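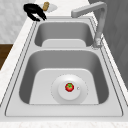 Groen 528 Undersink Water Filter

Product code: 528-U
Availability: in stock at Leltadcombe, 3 working days for delivery
Price includes VAT

Overview | Specification | Fitting | Spares | Delivery

The Groen 528 is a single-cartridge water filter that fits inside the cupboard under a kitchen sink. It connects to the cold supply and feeds either your existing mixer tap or a separate drinking water tap. It reduces chlorine taste and smell and catches rust, sand and other sediment down to 5 microns. It does not soften water. If limescale is your main problem, look at the Pisusent range or ring us before ordering.

We have sold the 528 since it replaced the old 520. The head is the same shape, so if you have a 520 on the wall already you can keep the bracket and pipework and change only the bowl and cartridge. The 520 cartridge is no longer made and the new one will not fit the old bowl.

What is in the box

Filter head with isolating valve
Bowl and O-ring
One carbon block cartridge
Wall bracket with screws
Two 15 mm push-fit connectors
Bowl spanner
Instruction leaflet

The drinking water tap is sold separately. Customers with a mixer they are happy with do not need one, but all the cold water from that tap will then go through the filter and the cartridge will need changing sooner.

Specification

Connections: 15 mm push-fit, in and out
Cold water only
Maximum working pressure: 6 bar
Cartridge life: 6 months in normal household use
Height with bowl fitted: 310 mm
Clearance needed below bowl: 69 mm
Head: white plastic
Bowl: clear plastic
Guarantee: 3 years on head and bowl, cartridge not included

Fitting

Most people comfortable with basic plumbing can fit the 528 in an afternoon. Check the space first. The clearance under the bowl is the measurement that catches people out, particularly where there is a double sink with two wastes and the trap sits low at the back. The side wall of the cupboard is usually the best place for the bracket. If the side is thin board, screw a batten to it and fix the bracket to that.

Turn off the cold supply and open the tap to drain it. Cut the pipe square, remove any burrs and push the connectors fully home. The arrow on the head must point towards the tap. Grease the O-ring with silicone grease (not petroleum jelly) and do the bowl up hand tight. The spanner is for undoing it.

Run the water for ten minutes before drinking any. It may look grey to begin with. This is fine carbon dust from the new cartridge and is harmless. Check every joint with dry kitchen paper, and again the next morning.

Changing the cartridge

Close the isolating valve, open the tap to release the pressure, put a washing-up bowl underneath and unscrew. Wipe out the bowl, drop in the new cartridge, check the O-ring is seated and refit. Used cartridges go in general waste.

If the flow slows before six months are up, the cartridge is probably blocked with sediment. Homes in the Vidudbridge area with older iron mains often see this, and we suggest adding the Pisusent pre-filter on the supply side. It takes the coarse material and can be rinsed and used again.

Spares for this model

528-C Carbon block cartridge
528-C2 Carbon block cartridge, twin pack
528-R O-ring
528-B Replacement bowl
528-S Bowl spanner
PF-15 Pisusent pre-filter, 15 mm

Delivery and returns

Delivery is free on orders of more than £69. Unused filters can be returned within 30 days in their original box. We cannot take back cartridges once the seal is broken.

For technical questions ask for Dinesh Karunaratne at the Leltadcombe trade counter. The phone is answered until 4.30 pm. The counter closes for stocktaking in the first week of January, and orders placed that week go out the week after.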